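Teaching by hand: two weeks with the Foler kit

A small company wants to sell you a gripper without the robot. Our writer used it at a crowded desk and came back with a sore wrist and many recordings.
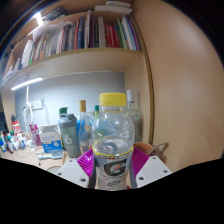
Inês Simões

The first thing you learn with the Foler is to be slow. I wanted to take hold of a sports-drink bottle the same way I take hold of it every day, and on the screen of my laptop the result was a smear. My hand was much too quick. Kirstin Chisholm, who answers the support mail at Borero, wrote to me that all new users have this problem and that I should move "as if the bottle is asleep."

Foler is a hand-held gripper with a camera. You carry it, you squeeze the handle, two soft ribbed fingers in a very loud magenta close on the object, and the camera records what happens in front of them. Later these recordings can be used to train a robot arm that carries the same pair of fingers. You do not need to own the arm to start, and this is the main argument of Borero for the price, which is 2904 dollars with the case, the charger, one spare pair of finger pads and a year of the Purba software.

I had the kit for 14 days. I have reviewed arms before, and usually half of the time goes away with screws and network cables before anything moves. With the Foler I made my first recording on the same evening, before dinner. The paper guide is short and the drawings in it are good. Only the page about calibration is confusing, because it asks you to turn the printed card "toward the user" and does not say which side of the card it means.

The fingers are the best part of the kit. They bend around a thing when they press on it, so you can be a little wrong with the angle and still have a decent grip. Plastic bottles are easy. A cup is harder, and it helps to come from the side where there is no handle. Thin things that lie flat on a table, for example a lid, are the real test, and I needed a lot of patience for them. The pads have ridges, and the ridges slide over a low edge if you do not come down at a steep angle.
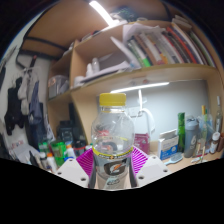 Weight is another matter. In the first minutes the tool feels light, and after half an hour it does not. The mounts of the fingers and the camera are all in front of the hand, so the wrist must hold them up the whole time. I changed hands when I could, but the trigger is made for the right one. Calum Galbraith, the designer of the handle, told me by phone that a version for both hands is planned for June. He also said that he would take some plastic out of the mounts if he could begin again.

Borero advises you to clear your table before recording. I followed this advice for one day and then I stopped, as my own desk at home never looks like that and I suppose yours does not either. A robot that has seen only empty tables will have a bad surprise in a real room. So I left the bottles, the papers and the boxes where they were and worked between them. The wide view of the camera takes in a lot of the room, and I would ask the other people in the house before pressing the button.

In total I kept 114 recordings and deleted around the same number again. Purba sorts them on the computer and marks with a small orange flag those where it lost the position of the gripper. The flags were mostly fair. It had trouble when I turned quickly to a plain wall, and it had almost none when there was a shelf full of books in view, with many colors and edges to hold on to. What I miss is a way to trim the beginning of many files together. You must open each one, drag the marker, save, and close. I did this for an entire evening with the radio on.
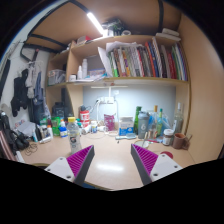 The only direct rival I could borrow was the Lovis, which costs less and has hard fingers with rubber tips. It is lighter and its trigger is softer. On a glass jar I liked it better, but soft packages were often pushed away by it, and its software does not give any warning when a recording is bad. You find out later, when you have already put everything back on the shelf.

Luminița Radu teaches robotics to adults in evening classes and has used the Foler for six months. She lets her students record in pairs: one holds the gripper and the other puts the objects back between the takes. "Alone, you get lazy and always put the cup on the same spot," she told me. I looked at my files after our talk and she was right, my cup was nearly always on the same spot.

The battery lasted for a full afternoon of work with breaks. The charger is slow and has a short cable. One of the small screws in the left mount became loose in the second week, and the right size of key was in the case, under the foam, where I had not looked at first. Spare pads can be ordered in pairs from the Borero shop, for now only in magenta.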